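Home | Threads | Kitchen & Home | Saved | Log in

We use cookies to remember your settings. Accept all | Manage

Dalva Damasceno

Redoing how dishes get dried at our place. Short thread.

The old bench rack took up 500 mm beside the sink. I measured it in July and then did nothing about it for months. 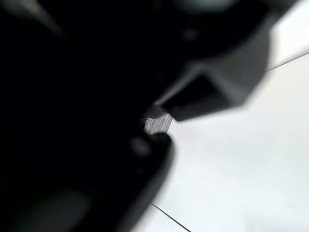 Benches are for chopping. I'd rather have the space back than a spot to park wet bowls, so the drying has to happen over the sink.
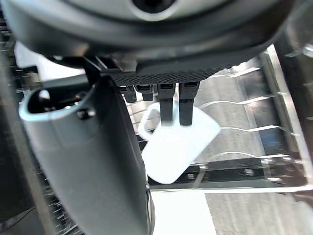
Mugs were my main worry with a wire rack. Ours at home are heavy and the bars on the cheap Bevik one were set too wide, so they tipped. A plain white mug with a looped handle, like this one above the rack, is the shape I test with.

Hryhorii Kostiuk asked if you lose the second basin. You do, while it's full. We wash in the big side and rack in the small one.
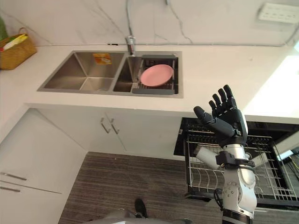 Plates go in last and come out first. If one's lying flat, stand it up or water sits under the rim. I wipe the bars down with vinegar every couple of weeks.

Last thing is floors. Carpet near a kitchen shows every drip, so carry things over dry.
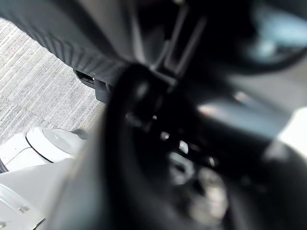 Grey low-pile carpet.

Will post the Illero rack measurements tomorrow morning.

Filed under: Kitchen, Dishes, Small spaces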